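Search the docs...

# Humident

Zewditu Jemal, February
2 min read

Humident is a small set of indoor humidity readings from ordinary homes, and I'm so happy it's finally out! Mesfin Beyene wrote the loader (it's lovely, go read it).

## What's inside

- readings.csv: 700 rows, one per hour, in percent relative humidity
- rooms.csv: room type, floor covering, soft furniture yes/no
- notes.txt: my scribbles, typos and all

## Loading

Run load.py from the top folder. It skips the first 20 rows, which were sensor warm-up.

## Room types

- Kitchen: spiky, great fun to plot
- Bathroom: even spikier!
- Living room: carpet, sofa, cushions, the slow curves I love most

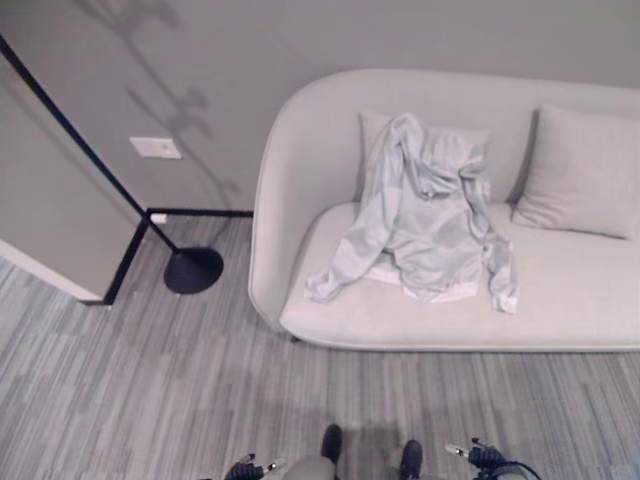

## Known gaps

Rows 400 to 500 have no room temperature. Fixes very welcome!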